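Paper and Board for Beginners: Session 2 notes
Choosing, checking and cleaning a sheet before you cut

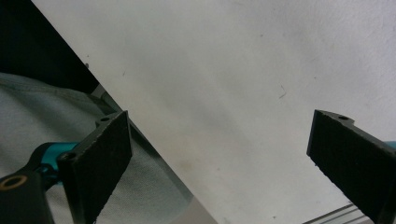 Off-white sheet with a few faint smudges and a small dark speck. See the section on checking the surface.

Hello again, and thanks for getting through the measuring exercise last time without too much grumbling. I said I'd write up the bits I gabble through at the start, so these are the notes for the first half of the session. The second half (scoring and folding) is on its own handout, which Ama Tetteh has kindly tidied up for me.

What we're working with

For the box project you'll each get one large sheet of plain off-white board and a couple of thinner sheets for lining. I order the Olby for this course. It's matte, it takes a pencil line nicely and it doesn't fight back when you fold it. If you have your own stock at home, bring it along, but please let me have a look before you cut into it. Last term we had some lovely heavy stuff that cracked on every single fold, and that was an evening gone.

A word on "white". Almost nothing we use is pure white. Put two sheets from different packets side by side by the window and one will look creamy and the other slightly grey. Neither is wrong! Just don't mix them on the same box, because the join will shout at you for ever. Light plays tricks as well. One sheet can look brighter at one end than the other simply from the way the lamp falls, so turn it round before you decide it's patchy. If the pale part moves when you turn the sheet, it's the light. If it stays put, it's the board.

Checking the surface

Do this every time, please, even with a sheet straight out of the packet.

Lay the sheet down on a clean table, get your head low and look along it with the light coming from the side. You're after marks, dents, fluff and hairs. Matte board shows greasy fingerprints far more than people expect, and it shows them best after you've glued it, when it's too late. The picture at the top has the sort of thing I mean: soft smudges you could easily miss across the middle, a hair-like speck, and a tiny dark dot over towards the slanting edge. None of it would catch your eye from standing height.

Now decide what each mark is, as they don't all get the same treatment.

Loose bits. Fibres, hairs, crumbs of rubber. Lift them off with a soft dry brush. Don't wipe with the side of your hand (I know, I do it too) as you'll drag whatever it is across the surface and add a bit of hand for good measure.

Faint grey smudges. Try a putty rubber, and dab. Press, lift, fold the putty over to a clean bit, press again. Scrubbing roughens the surface and you end up with a shiny or furry patch that looks worse than the smudge did. Try it first on a corner that's going to be cut away.

Little dark dots. Sometimes it's grit and comes off on the tip of a craft knife, held almost flat. Sometimes it's a fleck in the board itself, and then you leave it alone. Digging makes a hole. Gifty Sarpong made a very handsome hole in the first course I ran and had to put a label over it, and the label has since been much admired.

Dents and creases. You can't really get these out. Plan round them.

Planning round a mark

Before you pick up the ruler, choose your good face. Put a small pencil tick in the corner of the other one, lightly, so you know which is the back. Then look at where the marks fall on the good face and see whether you can lose them. Plenty of a box is never seen: the glue tabs, the underside of the base, anything that gets covered by lining. I like to lay the paper pattern over the sheet and shuffle it about until the worst of the marks are under a tab or off in the waste. It takes five minutes and saves a whole sheet.

Remember the grain while you're shuffling, though. We did this in session 1, but as a reminder: bend the sheet gently one way, then the other, without creasing it. The easier bend is the one that runs with the grain. Your long folds want to go that way. If keeping the grain right means a smudge ends up on the lid, keep the grain right and clean the smudge.

Trusting an edge

Nearly everybody measures from the edge of the sheet, which is fine as long as the edge is any good. Hold your steel rule against it and look for daylight between the two. Then check a corner with the set square. Factory edges are usually straight but the corners may be a touch out, and across a large sheet a touch becomes quite a lot. If you're not happy, trim a thin strip off and make yourself a fresh edge. Mark it with a little arrow on the back and measure everything from that edge only.

It doesn't matter if the sheet is lying at an angle on your table, by the way. Work from the sheet and never from the table edge. Kwabena Aryee asked about this last time and it was a good question – half the room had been lining things up with the desk.

Handling big sheets

Wash your hands first, and dry them properly. No hand cream before class, sorry.
Carry the sheet by two opposite edges and let it bow a bit in the middle.
Don't pinch a corner and swing it. That's how you get those half-moon creases.
Put scrap paper under your resting hand when you're drawing.
Sheets live flat on the shelf. If you must roll thinner paper, roll it loosely and give it a night under a board before you use it.
Keep tea on the side table. All tea.

Before next time

Please bring a soft pencil, a putty rubber, your steel rule and a clean cloth. A soft brush if you've got one – an old make-up brush is perfect once it's been washed and left to dry. I'll have spare knives and mats.

Your homework is to take any leftover piece of board and practise on it. Put a thumbprint on it on purpose, rub a bit of pencil dust in, then see how much you can lift by dabbing alone. Write on the back what you used and bring it in. I'd like to pin them all up and compare, the dreadful ones included.

Ayuba Agbeko has the key to the cupboard if you want to pick up your second sheet early. The room is open from 7, and we start cutting at half past.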